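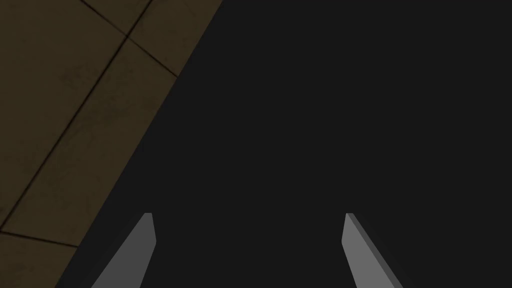

Dark charcoal-grey surface beside brown floor tile (rendered view).

Flooring > Underlays and Membranes > Ement 150 Uncoupling Membrane

Ement 150 Uncoupling Membrane

Ement 150 is a polyethylene uncoupling membrane for ceramic and porcelain floor tile over concrete, fibre cement sheet or structural plywood. It is bonded to the substrate with a modified thin-bed adhesive and separates the tile layer from lateral movement below. Interior use only. It is not a waterproofing membrane – for bathrooms and laundries, specify Grorermont sheet under a separate system.

Specifications
Product code: 1173
Roll width: 1 metre
Roll length: 12 metres
Underside: bonded fleece
Colour: grey
Minimum tile size: 150 mm x 150 mm
Substrate moisture: test before laying

Installation notes
Sweep and vacuum the substrate. Fill hollows with levelling compound and allow to cure fully. Cut the membrane to length, spread adhesive with a notched trowel and embed the fleece side down, working from the centre of the sheet with a float. Butt the joins – do not overlap. Tiling may start immediately over plywood. Over green concrete, contact Stullik before ordering.

Movement joints in the slab must be carried through to the tile surface. Hydronic heating is to be off during laying and for up to 9 days afterwards.

Rolls are stored upright, out of direct sun. Part rolls are cut to the whole metre and are non-returnable.

Comments

Ülle Kütt
Does the fleece need priming on fibre cement sheet? The data sheet only covers concrete.

Stullik Technical
No primer on the fleece. Prime the sheet if your adhesive manufacturer calls for it.

Siiri Sepp
Laid two rolls in our hallway in November. Cuts cleanly with a utility knife but the ends want to curl, so unroll it the night before and weigh it down.

Contact Stullik Flooring Supplies | Copyright Stullik | Back to top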